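## 4.2 Swapping the fingers, keeping the arms

We went into this comparison thinking the controller would matter most. Kavitha Joseph had spent most of July tuning the Ploltus controller, and I was pretty sure any difference between finger types would wash out once her gains were in. I was wrong, and I'm happy to say so! The fingers changed the results more than anything else we touched.

Both finger types came off the same printer at Gernport. The solid wedge is the one we'd always used. The open truss is Elango Gowda's design (he calls it the Sudia finger, and the name has stuck), with two slanted bars that meet at a narrow, squared-off tip. It bends a little under side load, and I've grown quite fond of that.
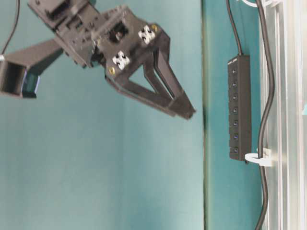 ### 4.2.1 Rail and clip task

For the bench task we laid an aluminum extrusion rail across the teal cloth and put white plastic clips on it. The two arms work from opposite ends, and each trial asks them to steady the rail and shift one clip along it. We ran 1007 trials in all and threw out six where the controller lost its connection partway through – those are listed in the appendix, in case anybody wants to argue with us about them.

The colour of the cloth gave us more grief than the clips did. Dark fingers show up well against teal, but the matte rail picks up a bit of shine under our lights, and the head camera would sometimes place its edge too low. Deepika Rao fixed most of this by dropping the exposure (a dull afternoon's work, and I owe her lunch).
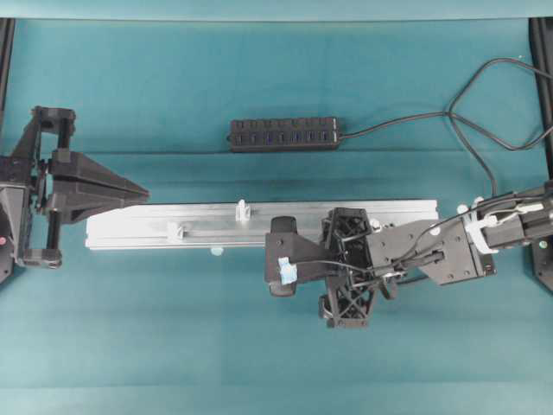 **Figure 6.** Bench layout for the rail and clip task, with the two grippers facing each other across the rail and the power strip behind it.

With the wedge finger, nearly 62 per cent of our failed trials came down to the tip landing on top of the rail and pushing it sideways. The truss finger did this far less often, though it was slower to settle, and Geetha D'Souza thinks the extra flex confuses the force estimate. I'd lean the same way, but we haven't separated the two effects yet. Section 4.3 repeats the task with the force estimate switched off.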